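The Dependency You Forgot You Had

Last April I opened a front-end project at Trunville that had been left alone for 19 months. It was a booking form. Name, date, a dropdown, a button. The install pulled in 232 packages, printed 27 deprecation warnings, and then stopped at a date picker whose author had moved on to pottery.

I like package managers. I remember copying jQuery plugins out of blog comments, and I don't want to go back. But we've come to treat adding a dependency like picking up a mint at a restaurant counter, and it's closer to adopting a dog. Somebody will be walking it in the rain in five years, and that somebody will be Bożena Jasińska, who wasn't in the room when you got it.

When I raised this with Damian Walczak, who leads the team, he said writing our own date picker would be reinventing the wheel. Fair enough. Except the wheel we'd installed came with a small factory, two competing time zone libraries and a script that ran on our build server every time we asked for it.

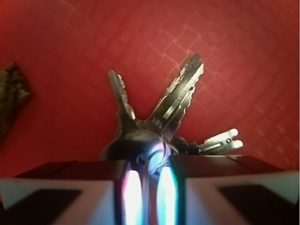
So I pulled the thing out and used the browser's own date input. It's a bit ugly. It looks different on every phone, which upset the designer for most of an afternoon. It also works with a keyboard, speaks the user's language and has yet to send me a deprecation warning.

My rule now is dull. If the platform does it badly but does it, I use the platform — and if I still want the package a week later, I read its source before I install it. Most weeks I've forgotten what I wanted it for.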